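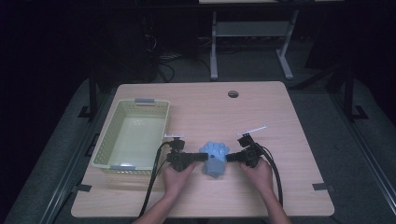

# votari-bimanual-pick

Demonstrations of one person with two hand-held grippers putting soft and awkward objects into a basket. Collected for the Votari policy, usable by anyone with patience and disk space.

3564 episodes, 2 grippers, 7 object groups, 6 operators. Version bumped in March, when we finally fixed the timestamps.

## What an episode is

Basket starts empty, on the operator's left. One object goes somewhere on the open part of the table. The operator closes both fingers on it from opposite sides, lifts, carries it over the rim and lets go. If the object has a waist, grab the waist. Most of ours do, and the ones that don't are in `group_07`, also known as the reason Thursday sessions run long.

Each episode folder holds:

- `head.mp4` — the view from above the hands
- `left.mp4`, `right.mp4` — one per gripper
- `width.csv` — finger opening, both sides
- `meta.json` — object group, operator number, outcome

## Outcomes

`ok`, `dropped`, `missed`, `basket_moved`. The last one exists because a cable will catch the basket corner sooner or later, and an episode where the goal slides away is a different task from the one we claim to be teaching. Please don't train on those unless that is your thing.

Drops are kept. We tried deleting them once and got a policy with magnificent confidence and no idea what to do next.

## Splits

`train` and `val` are divided by operator, so no pair of hands appears in both. `group_06` is held out entirely. Don't peek.

## Known problems

- Operators speed up over a session. Sort by episode number and you can watch enthusiasm turn into efficiency.
- The right gripper's width reads slightly open at full close. Zultov loader corrects it; the raw files do not.
- The basket is always on the left. A policy trained on this alone will have strong opinions about that.
- Forearms are visible in the head view. Mask them or live with them — the Brendell baseline lives with them.

## Adding episodes

Run `check_sync.py` before the first take, not after the last. Start recording with both fingers open. Bad take? Label it and move on; do not re-record under the same number.

Questions and mislabeled drops go to Edileuza Camargo, preferably with the episode number in the subject line.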